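Carpet tile

Carpet tile, also called modular carpet, is a textile floor covering made and laid in separate pieces instead of in a continuous roll. It is used mainly in offices, schools, libraries, airports and other buildings with heavy foot traffic, and less often in houses. Most tiles are square, although rectangular planks have become common in commercial work.

Construction

A tile has two main parts, the face and the backing. The face is usually nylon, polypropylene or wool, tufted through a thin primary cloth and locked in place with a coat of latex or a similar binder. Loop pile is more usual than cut pile because it resists crushing and hides the joins. The backing is heavier than that of broadloom carpet and may be bitumen, PVC, polyurethane or a dense felt. Its weight keeps the tile flat, and a layer of glass fibre is often included so that the piece does not shrink or grow with changes in temperature.

Colour may be added to the fibre before it is spun (solution dyeing) or to the finished yarn or cloth. Solution-dyed fibre holds its colour better under strong cleaning products and sunlight.

Pattern and colour

Mid-toned greys have long been a standard choice for commercial interiors. Plain colours show lint and tread marks, so many ranges use flecks, broken lines or streaks in two or more shades. Linear patterns are sensitive to the direction of laying. An arrow printed on the back of each tile shows the direction of the pile, and the installer follows it according to the layout chosen. In a monolithic layout all arrows point the same way. In a quarter-turn layout each tile is rotated against its neighbours, giving a chequered effect. Ashlar and brick layouts offset the joins by part of a tile.

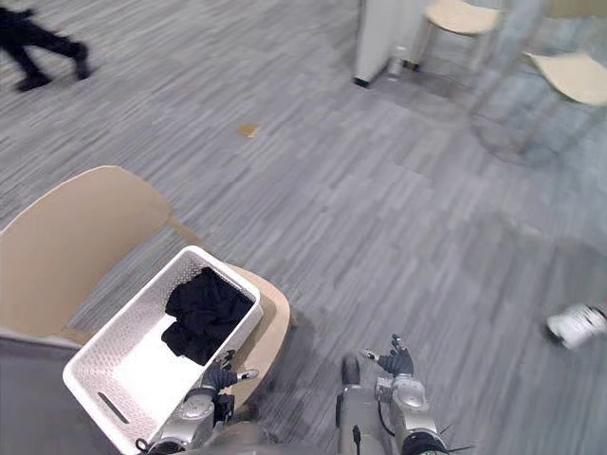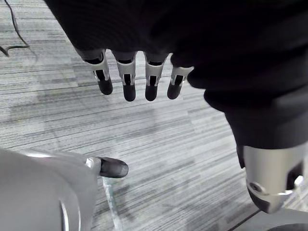
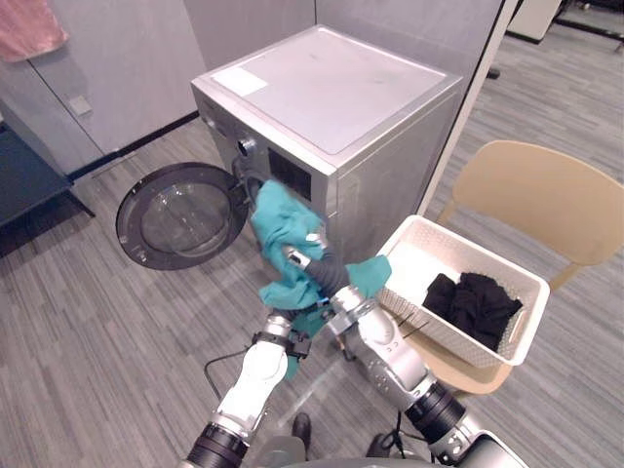 Grey carpet with a striped pattern.

Installation

The subfloor must be dry, level and free of old adhesive. Work begins from a centre point so that cut tiles along opposite walls are of similar width. Tiles may be fixed with a full spread of pressure-sensitive adhesive, with adhesive tabs placed under the corners, or loose-laid within a glued perimeter. Tiles are normally left in the room for a day before laying so that they reach its temperature.

Boglárka Pálfi, in her survey of flooring practice in the Galindo district, recorded 71 public buildings with modular carpet and found that releasable adhesive had been used in most of them. Tiles laid over raised access floors are generally offset from the panel joins, which reduces wear at the edges.

Maintenance and replacement

Routine care consists of vacuuming and the prompt treatment of spills. Hot water extraction is used for deeper cleaning, with care taken not to flood the joins. A damaged tile can be lifted and exchanged without disturbing the rest of the floor, and building managers commonly keep spare stock from the original dye lot. New tiles may look brighter than the worn ones beside them, and some managers move tiles from under furniture into busy areas and put the new ones in their place.

Recycling

Separating face fibre from backing is the main difficulty in recycling. The Nallell process, described by Gumaro Meléndez and Zamfira Zamfir, shaves the pile from the backing in three passes. A plant at Brindness used the method for eight years. Used tiles in sound condition are also resold for workshops, storerooms and rental housing.

See also

Broadloom
Raised access floor
Tufting
Underlay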